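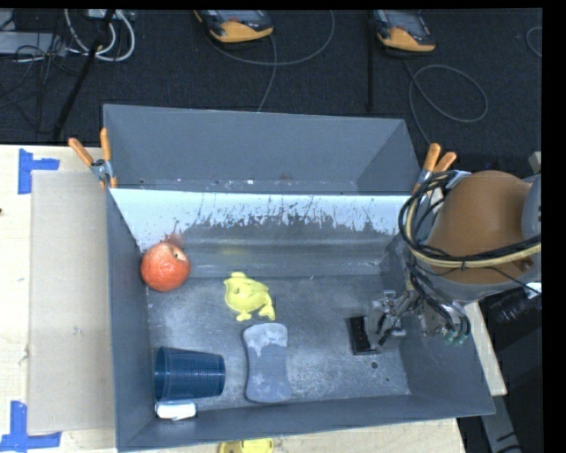
Poste de prélèvement en bac Trellitz

Imprimer | Envoyer par e-mail

Le poste Trellitz prélève un à un des objets disposés sans ordre dans un bac ouvert et les dépose sur le support choisi par l'exploitant : convoyeur, caisse, plateau de pesée. Il est construit par Gellon pour les ateliers de tri et de reconditionnement où les articles changent plusieurs fois par poste de travail et où la conception d'un outillage par référence ne se justifie pas.

Principe

Un bras articulé porte une pince métallique à doigts sombres, qui descend dans le bac par le dessus. Le bac est un récipient gris en métal à parois inclinées, bridé de part et d'autre par des pinces à ressort à poignées orange. Le contenu peut être hétérogène : une pomme rouge, un gobelet bleu foncé couché sur le flanc et un jouet jaune en plastique posé à plat demandent chacun une approche différente. La pomme se saisit par ses flancs. Le gobelet couché est abordé perpendiculairement à son axe. Les objets plats sont pris par la tranche la plus dégagée.

Les rayures et les reflets du fond en métal nu font partie des conditions normales de service. Le réglage de l'éclairage se fait sur le bac de l'exploitant, dans son état d'usage, et se vérifie à chaque remplacement de bac.

Caractéristiques

Rayon d'action : 1 186 mm
Bacs enregistrables : quatre formats
Modes de marche : trois (automatique, pas à pas, apprentissage)
Bridage du bac : manuel, sans outil
Montage : sur table ou sur châssis au sol
Langues de l'interface : français, allemand, anglais

Le mode apprentissage permet à un opérateur de montrer une prise à vitesse réduite. La trajectoire est enregistrée avec la vue du bac correspondante. Une prise apprise peut être désactivée sans effacer les autres.

Incidence sur l'organisation du travail

L'installation du poste supprime la prise manuelle répétée au-dessus du bac. Elle ne supprime pas la surveillance, l'alimentation ni le contrôle des articles refusés. Ces tâches doivent être attribuées avant la mise en service.

Sur le site de Grallness, exploité par la société Adomaitis, le poste a remplacé une position de tri debout. Le relevé de réception fait état de 1 663 prises abouties sur un poste de travail complet. L'opérateur affecté à cette position assure désormais le changement des bacs, le traitement des refus et l'apprentissage des nouveaux articles. La rotation entre positions a été conservée. L'équipe a demandé deux modifications, reprises depuis dans l'équipement de série : un signal sonore réglable en cas de refus, et un bouton de suspension accessible sans quitter la zone des caisses.

Les points suivants sont à prévoir par l'exploitant :

- une formation d'une journée pour chaque opérateur, une seconde pour les régleurs ;
- la mise à jour de l'évaluation des risques du poste de travail ;
- une consigne écrite pour la reprise manuelle du tri pendant les arrêts ;
- un emplacement identifié pour les articles refusés.

Limites d'emploi

Le poste n'est pas prévu pour les liquides en récipient ouvert, les objets tranchants ni les articles emmêlés. Les objets souples, éponges par exemple, sont acceptés sous réserve d'un essai. Un objet plaqué contre une paroi ou engagé sous un autre peut être refusé plusieurs fois de suite. Après le nombre de tentatives fixé au réglage, le cycle passe à l'objet suivant et le refus est inscrit au journal.

Entretien

Contrôle visuel des doigts et des câbles du bras à chaque prise de poste. Vérification hebdomadaire du bridage : un bac qui se déplace sous la main doit être rebridé et sa position de nouveau relevée. Nettoyage du bac à sec. Les doigts de pince sont des pièces d'usure, livrées par paire.

Essais sur articles client

Gellon réalise des essais de prise sur les articles envoyés par le client, accompagnés de préférence d'un bac du même modèle que ceux de l'atelier. Le compte rendu indique, pour chaque article, les prises abouties, les refus et les réglages retenus. Les demandes reçues avant la fin du mois d'octobre sont traitées dans l'année.

Fiche mise à jour le 2 septembre 2022

Imprimer cette page
Envoyer cette page par e-mail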